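Gripper build, part 5: sim first, screws later 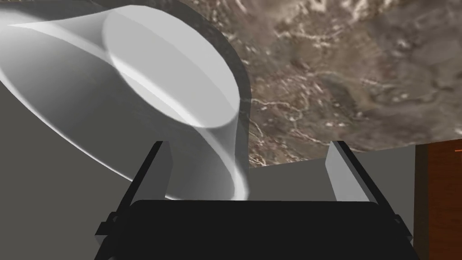 Quick one tonight, 7 Jul 2025, because I promised Kinga Vida I'd write this stuff down before I forget it again.

So. The wrist camera. Been fighting it since May. The real arm is still in pieces on the bench at Dinton (shared workshop, second floor, bring your own coffee) and the new finger brackets are still at Jollwood getting cut. Meanwhile I've been doing everything in the simulator. Virtual kitchen, virtual arm, two fingers, a camera looking down past them.

What I wanted to sort out was how the view holds up when something big gets close to the pads. Bad news – it doesn't hold up great. A large white thing near the fingers eats a huge chunk of the view, and my tracking code wants edges. Smooth shading gives it almost nothing. It finds the marble veins instead and gets very excited about those. Not helpful, I'm not picking up a countertop.

Things I changed this week, no particular order:

Moved the camera mount back a bit. Then forward. Then back. Left it back.

Turned down feature matching on the counter texture. Was getting 303 matches on marble and 4 on the thing I cared about. Yes, 4.

Slowed the last part of the approach. Lộc Đào told me to do this weeks ago and I said no. He was right, fine.

Rewrote the grasp check so it stops asking for a full outline. It now looks for a rim or any long curve and works from that. Much less fussy. Ran it overnight, 200 tries with random start angles, and almost 200 finished without the planner throwing an error. Finished is not the same as grabbed, I havent gone through the logs yet.

Still annoying: the black gripper body takes up the whole bottom of the picture. I could mask it out but the mask has to move when the fingers open and close, and my first go at that was lagging behind. Second go is half written. Might just mask the body and leave the fingers alone.

Also the Sipos driver board came. Wrong connector. My fault, ordered the old rev. If anyone at Dinton has a spare Drostlow adapter lying around please leave it in my bin, I'll trade you a roll of filament.

Next: brackets, hopefully. Then wiring, then teh camera cable which is too short, I measured it with the wrist straight and the wrist bends. New cable is on the list.

Ok, bed. Logs tomorrow.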